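Arkness Jorker Whole-Room Dehumidifier, 55-Pint
Home > Air and Moisture > Dehumidifiers > Full Size

Price: $3,499 installed, or call for the unit alone
Availability: ships in 8 business days
Reviewed by our counter staff: Gertraud Wallner
Page last checked: 2018-03-26

We sell this machine and we are going to be careful about what we say for it. The maker's sheet calls the Jorker "a complete answer to damp." We have carried dehumidifiers long enough to be wary of complete answers, and at this price you should be too.

What it does

The Jorker pulls water out of the air in a closed room and sends it down a hose or into a bucket. The 55 in the name is pints per day, measured in a warm and very humid test room. Your basement is probably cooler than that, and cooler air gives up less water, so you will get a smaller number. How much smaller depends on the room. We asked Arkness for a figure at basement temperatures and got the same brochure back, with a nicer cover letter.

The humidistat can be set in single steps. We like that. We are less sure of the "Smart Dry" mode, which decides for itself when to run. In our back room it ran through the afternoon, stopped, and started again after we had locked up. It may have had a reason. The manual gives it one paragraph and most of that is about the light on the panel.

Where people put it

Most calls we get are from people with furniture they care about. Solid wood takes on moisture in summer and gives it back in winter. Drawers stick, doors bind, veneer lifts at the corners. A steady room helps with all of that. Whether it takes a machine at this price to get a steady room is another matter, and for a single bedroom or a small den we would say no. Try the portable Dhillon first. If the Dhillon can't hold the room by the end of September, come back and we'll talk.

Do not aim the outlet at a cabinet. Dry air blowing on one side of a panel all day is worse for the wood than the damp was. Leave open floor on the outlet side and keep the intake clear of curtains.
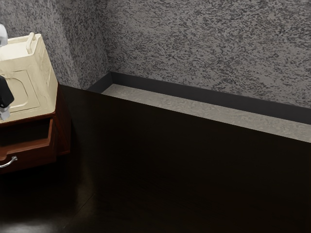 Edeltraud Brunner: I bought one of these last year for a room full of old cupboards and I don't agree that the Dhillon is enough. Mine filled its bucket before lunch and shut itself off, every day, all summer. The Jorker is loud and I think it costs too much, but my doors close now. I would like to know why the hose isn't in the box, though.

Fair enough, and we have left the comment up for that reason. One room and one summer don't settle it, but a bucket that fills before lunch means the machine is too small or nobody ran a hose. The Dhillon does take a hose. It has a threaded port at the back, under a cap that is easy to miss.

As for the Jorker hose, we don't know why it is sold separately. We have asked. A standard garden hose fits the port and works just as well as the branded one, so please buy the garden hose.

Noise

Arkness prints a noise figure for the low fan speed only. On low, you can hold a conversation next to it. On high, you will want to be in another room. There is a hum from the compressor at either speed that comes through a wood floor more than a concrete one. The rubber feet help a little. The "acoustic mat" on the accessories list is, as far as we can tell, a mat.

Running cost

The sheet promises savings "compared with a typical unit" and doesn't name the unit. We would set that line aside. Look at the watts on the rating plate, look at your electric bill, and work it out for the hours you expect to run it. In a damp basement in July that can be most of the day.

Filters

There are two. The coarse screen slides out and can be rinsed in the sink. Let it dry fully before it goes back. The second is a pleated filter that Arkness wants replaced on a schedule, with their own part. Pulcombe makes one in the same size for less. We have used both and can't tell them apart, but Arkness says the Pulcombe filter may affect a warranty claim, so read your paperwork before you switch.

A word on wood and numbers

You will see charts that tell you the one correct humidity for furniture. We don't trust them much. A piece that has lived for decades in a damp house may crack if you dry it to the number on the chart in a week. Go down slowly. Drop the setting a step or two, wait several days, look at the joints and the end grain, and then drop it again. If you hear ticking or see a new gap, stop there.

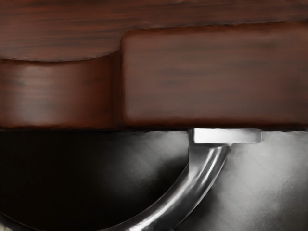

Dark reddish-brown wood with a horizontal grain.

Specifications

Rated removal: 55 pints per day (maker's test conditions)
Drain: gravity hose or bucket, hose not included
Power cord: 8 feet, grounded
Fan speeds: low, high
Restart after power loss: yes, returns to last setting
Case: painted steel
Warranty: parts only after the first year

Installation

The installed price covers delivery to the room, leveling, one drain run to an existing floor drain or sink, and haul-away of the carton. It doesn't cover a pump, a new outlet, or stairs with more than 17 steps, which are quoted separately. If a salesperson tells you the pump is required, ask where your drain is. A drain lower than the port needs no pump.

Returns

Unopened units come back for a full refund. Opened units are subject to a restocking charge, set by Arkness. We think it is too high and have told them so. Please measure the room before you order, and call Gertraud at the counter with the measurements if you aren't sure.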